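Brestow Ball Scores - read me first

G'day, and thanks for downloading. I put this dataset together because I got sick of squinting at old scorebooks every time somebody at the club argued about who hit what. It covers the Sellell Summer League, a small amateur baseball comp, and it has 931 games in it, one row per game.

What's in a row: home side, away side, runs by inning, hits, errors, both starting pitchers and the ground. Playoff games have a P in the last column. Extra innings go as far as 16, and yes, that one is real - Ninley at Zepeda, finished under lights with hardly a sub left on either bench!

I typed most of it in myself on Saturday mornings. Isauro Ocampo did the older seasons and has much neater handwriting than any scorer I've met, so his notes are in the notes file if you fancy a read.

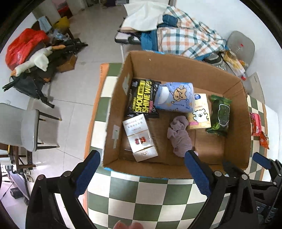

Issue 7

Rainouts are the messy bit. If a game was called before the fifth inning I left it out, and if it was called later I kept the score as it stood and put RAIN in the comments. A few scorers didn't write down errors at all (you know who you are), so a blank there means blank, please don't read it as zero.

Pitcher names are spelt the way they were in the book. I've fixed the obvious slips, but the same bloke might still turn up under two spellings.

Use it for whatever you like, just mention where you got it. If you find a wrong score, send me the row number and the inning and I'll fix it in the December update.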